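Print this page | E-mail this page
Filed under: Erel Arm > Fabric Handling > Faults and Recovery

7.4 Fault 489: Grip lost during towel folding

The arm stops with Fault 489 when the fingers close and no cloth is sensed between them. It holds position over the work until the fault is cleared.

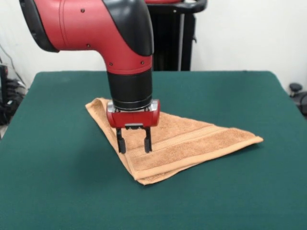
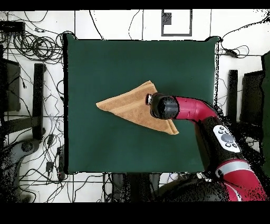 Figure 7-4. Gripper over the folded towel, two views.

CAUTION: The arm stays powered during Fault 489. Keep hands out from under the gripper until step 3 is complete.

1. Press the emergency stop.
2. Write down the fault code and the cycle count shown on the Garnora console.
3. Switch to manual mode and raise the gripper 40 mm above the cloth.
4. Check the fingertips for lint or loose thread. Wipe them with a dry cloth — no solvent.
5. Lay the towel flat again and smooth out any raised folds near the pick point.
6. Release the emergency stop and run the fold program at low speed.

NOTE: Thick hems and woven bands can trip the sensor. If the fault comes back at the same spot, move the pick point 17 mm toward the center of the towel.

NOTE: Do not raise the grip force to clear this fault. Extra force drives the fingers into the table and can damage the wrist collar.

If the fault returns three times in a row, take the arm out of service and order fingertip kit 3276.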